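Forum > Creators > Channel Growth > Moving from gaming to music

Mon 3 July - posted by Dexter Obi

Separate channel for music, or keep everything on one?

My channel, Tridton, has carried gameplay commentary for six years. In April I put out a first single under the same name. Views on the song came in well under a normal upload, and watch time on the next three gaming videos dropped too. Should the music move to its own channel before the second single?

Jasmina Kovačević

Move it. Recommendations follow what viewers finish, and subscribers who came for gameplay leave a song early. Set up the new channel as an artist profile through your distributor, so the official audio and the videos sit under one name. Link it from the main channel page and in a pinned comment. Leave the first single where it is - a re-upload starts again from zero. 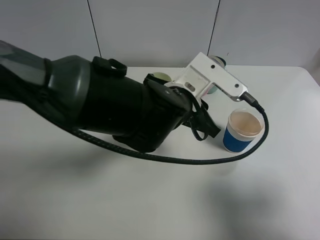 Page 7 of 8

Check the publishing side as well. If the beat was leased, the license may cap streams or exclude monetized video. Read it before you upload to a second channel.

Ostik

i did this and my second channel died. just keep one imo

Drisari

Depends on upload rate. With fewer than three songs a year, a playlist on the main channel is less work. Above that, split.

Contact - Terms - Back to top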